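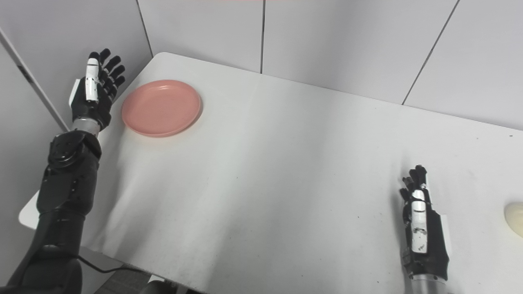
Welcome to the plate page! I've been meaning to put my table things online since we moved to Nerndale in May, and my friend Yuzhen Ding has finally nagged me into it. I'm starting with the pink one, as it's the one people ask me about when they come round for lunch.

**The pink plate**
Salmon pink all over, with a low raised rim and a flat middle. I found it in a charity shop in Wotanport, at the bottom of a box of saucers, and paid 3 pounds for it. I went in for a lampshade and came out with a plate (and no lampshade, so the hall is still a bare bulb).

**On the white table**
I love this colour against white. You even get a faint pinkish tint on the tabletop just below the plate, and a little bright spot on the far part of the rim. My old table was dark oak and pink looked a bit glum on it – this is so much better.

**What goes on it**
Toast, mostly. Lemon drizzle if my sister has been baking. Yuzhen swears by it for sliced pears, and I have to admit she's got an eye for these things. It's too flat for anything with gravy, as I found out with a shepherd's pie.

**Still looking**
I'd like four of them so that we can all match at Sunday-style lunches, whatever day they end up happening. I've tried the Bai shop by the station and the market at Osero without any luck. If you spot one the same pink, please drop me a line! Green ones next, once I've unpacked the last of the kitchen boxes.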